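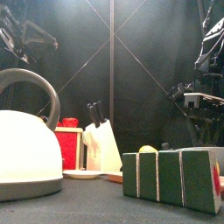
A reader of the first edition wrote to Skirkia that the chapter on teaching by demonstration told operators which buttons to press and left out how to move, and asked whether slow hands or steady hands made the better recording. The answer is steady hands. This section has been rewritten accordingly.

Section 3. Recording a Task by Remote Control

3.1 Scope

This section applies to two-arm Fliltska stations used with the Konum recording software. It covers tabletop tasks with light objects, such as toy kitchen pieces, a plate or a kettle. Tasks that involve liquids, heat or live blades are outside its scope.

3.2 Before You Begin

1. Confirm that the station has been leveled and that both arms have completed their start-up check.

2. Clear the table of anything that does not belong to the task. Objects used as background items must be listed on the task sheet.

3. Set each object on its starting mark. Large objects should not hide smaller ones from the overhead view unless the task sheet calls for it.

4. Move both arms to the ready position, with the grippers open and above the tallest object.

5. Check the live view from each camera. Wipe the lens if the picture is hazy.

NOTE: Glossy white surfaces reflect a great deal of light. If a surface shows in the live view without visible edges, lower the overhead lamp one step and check again.

3.3 Recording a Demonstration

1. Take hold of both hand controllers and press the left and right grips together. The status lamp turns green when the arms are following.

2. Select the task name in Konum. Type it exactly as it appears on the task sheet.

3. Press Record and hold still until the tone sounds.

4. Bring the working arm toward the object at an even pace. The other arm should remain at the ready position until it is needed.

5. Align the gripper fingers with the part to be held — for a kettle, the handle — before closing them.

6. Close the gripper, pause, and lift.

7. Complete the task, open the gripper, and return both arms to the ready position.

8. Press Stop. Mark the recording as Keep or Discard before starting the next one.

CAUTION: Do not let the arms cross above the table. If they come within 3 inches of each other, the station stops both and the recording is lost.

CAUTION: Keep hands, sleeves and cords out of the work area while the status lamp is green. A second person may reset objects only after the operator has released both grips.

3.4 How Many Recordings to Make

A new task requires 100 kept recordings. Change the starting position of at least one object after every 18 recordings, and note the change on the task sheet. Operators should trade places when tired. Small corrections made during a reach are acceptable and may be kept. Dropped objects, missed grasps and long pauses should be marked Discard unless the task sheet asks for recovery examples.

3.5 If the Arms Do Not Follow

Release both grips and wait for the lamp to turn amber. Press the grips again. If the lamp stays amber after 2 attempts, return to the start-up check in Section 2.

If one arm follows late, look first at the controller cable on that side. Stations fitted with the Kuroda wrist mount need the longer cable, and the shorter one may pull loose when the arm is fully extended.

NOTE: Recordings made before a cable fault was found should be reviewed in Konum and marked again as needed.

Revised May 17, 2026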